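# Stop buying shares because the dividend looks big

By Heather Kerr

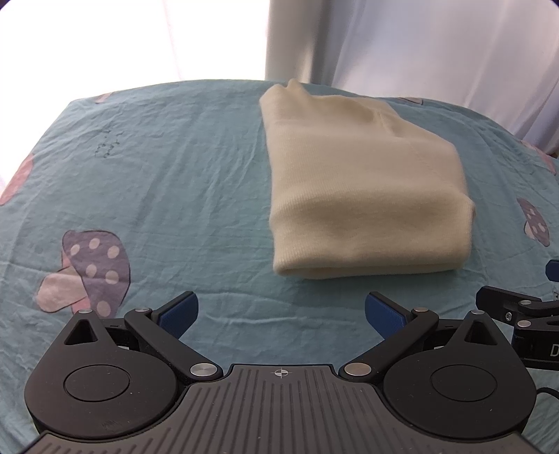
*A folded cream jumper on a pale blue sheet.*

Every April, when the new ISA allowance opens, I get letters from readers asking which shares pay the most. Most of them have already picked one. This year the favourite was Menzies Retail, the clothing and homeware chain, which yields a little over 8 per cent at the current price. My view is that most private investors should leave it alone, and that the yield is the main reason to be careful.

A dividend yield is the annual payout divided by the share price. It goes up if the company pays more. It also goes up if the price falls and the company hasn't yet changed what it pays. Menzies has not raised its dividend for three years. The yield has climbed over that time only on account of the shares losing value, and the people selling them had the same accounts in front of them that you and I do.

I held Menzies myself for a while, so I don't say this from a great height. I bought 200 shares after a good Christmas update and told myself I was being paid to wait. I was paid, twice a year, and each time the holding was worth less than before by more than the cheque. I sold last autumn at a loss. The income had made it easy to put off a decision I should have taken in the first year.

The case for the shares deserves a fair hearing. The company owns the freehold on a good number of its shops, the brand is well known and the online side is growing. Its supporters say a recovery in household spending will lift everything. That may be right. But the dividend is no longer covered by free cash flow, and it hasn't been for two years running. The gap has been filled with borrowing. A business can do that for longer than you might expect, but the lenders get a say eventually, and they don't much care about readers of this page.

Compare that with Mollari, which makes packaging and yields less than half as much. It is a dull company and the annual report is hard work. The dividend is covered more than twice by earnings, though, and it has risen each year without any fuss. Someone putting £1,000 into each would get a smaller payment from Mollari this year. I think they would sleep better, and I think that in five years the smaller payment may well be the larger one.

I don't want to swap one rule of thumb for another. Low yields can be traps too, and plenty of high ones are perfectly sound. Zoltthorpe, the ports operator, has paid a generous dividend for as long as I have followed it, out of contracts that run for decades. The question in each case is where the money comes from. You can usually answer it in half an hour with the cash flow statement, which sits a few pages behind the photographs of the board.

My other complaint is with the platforms. Several of them now let customers sort the whole market by yield, highest first, with no mention of cover or debt. It is a bad way to show people a list. A column for dividend cover would cost very little to add — the data is already there — and it would push some of the worst candidates down to where they belong.

Readers who already own Menzies have asked if they should sell. I can't answer that without knowing what else they have and when they need the money. I would ask whether they'd buy it today if the dividend were cut in half. Anyone who says no is relying on a payment the company is borrowing to make, and the interim results are due before the summer.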